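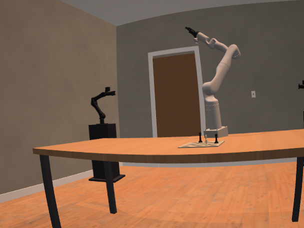

The chess scene in Garkuno, with three pieces on the board and the pale arm's gripper up and clear of them.

Garkuno Tabletop Pack, reviewed

I bought the Garkuno pack to test pick-and-place code before running it on our own arm. Setup took 11 minutes, and the chess scene loaded the first time. It looks good enough. The wood floor and table have a visible grain, and the shallow viewing angle makes the board harder for a vision model than most packs do.

The trouble started with the stop function. Garkuno says a stop command freezes every arm in the scene. I ran 100 trials with the Sokol controller plugin and sent a stop partway through each move. In 54 of them the pale arm halted at once. In the rest it finished the segment it was on, and a few times that meant the fingers went straight down through a chess piece and into the table. No collision was logged.

Switching to the older Trender plugin fixed the late stops but made the motion jerky at the elbow. I went through the settings and found that Sokol queues three waypoints ahead and the stop only clears the ones after that. The manual does not mention this. Setting the queue to 1 brought the failures down to 3 in the next 100 trials – better, but still not something I would trust before moving to hardware.

I reported it to Warnodar, the publisher, in April. They confirmed the queue problem and sent a patch on 20th June. With the patch I got clean stops in every trial. The missing collision log is still open.

Other notes: the reset button works, lighting options are limited, and the export tool is slow with large recordings.

If you only need scenes for training a vision model, the pack is worth the price. If you plan to check safety behavior in it, install the patch first and test the stop yourself.

Rating: 3 out of 5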